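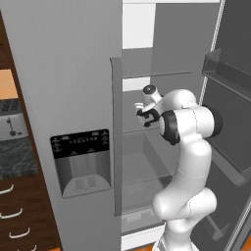 Delska Fresh Mat, liner for fridge shelves and drawers
Made by Skurura

Product details

The Delska Fresh Mat is a soft liner which you put on the shelves and in the vegetable drawers of your refrigerator. It keeps a small space of air under fruit and vegetables, so they do not lie in their own water. It also catches drops from milk bottles and jars, and you can wash the mat in the sink and leave the shelf in its place.

We make the mat since many years in the same pattern of small raised cells. The new version, on sale from March 2023, is a little softer than the old one and lies flat more quickly after unpacking. The old and the new mats can be used together in one drawer, but the green is not exactly the same green.

What is in the pack

One pack contains 7 mats. Each mat is 60 cm long and 25 cm wide, and 2 mm thick. The mats are rolled together with a paper band. There is no plastic bag.

Colours: pale green, white, grey. A pack has only one colour. Mixed packs are not available at the moment.

Cutting to size

Please measure the shelf on the inside, at the front and also at the back, as many shelves become narrower at the back. Draw the line with a soft pencil on the smooth side and cut with normal kitchen scissors. It is better to follow the rows of cells when you cut, then the edge stays tidy. Leave a small gap to the back wall of the refrigerator. The air must be able to move there, and in some models the water from defrosting runs down this wall into a channel. Do not cover the channel or the hole.

If the mat does not want to lie flat, roll it in the other direction and leave it overnight under some books.

Which side up

Cells up for fruit and vegetables. Smooth side up for bottles, jars and anything with a narrow foot. Eggs in their carton can stand on either side.

Cleaning

Wash by hand in warm water with a little washing-up liquid. Rinse well and hang to dry. The mat is not suitable for the dishwasher, the hot drying makes it curl. For stains of beetroot or turmeric you can use a paste of baking soda and water, but a light shadow may remain.

Not suitable for

Freezer compartments, ovens, microwaves, and shelves with a built-in lamp. Raw meat and fish should be kept in a closed box and not directly on the mat.

Questions we receive often

Does the mat have a smell? There is a light smell when the pack is new. It goes away after the first wash.

Can I use it in kitchen cupboards? Yes, many customers do this, mostly under glasses. It does not stick, so it can move a little in drawers which are opened strongly.

Do you sell single mats? Only in our shops in Cabanatuan and Nendside, and not in every colour.

Delivery and returns

Orders leave our store within 2 working days. In November it can be slower, for then we count the stock. You may return an unopened pack within 60 days. Mats which have been cut we cannot take back.

Related products: Delska drawer divider, Delska bottle rest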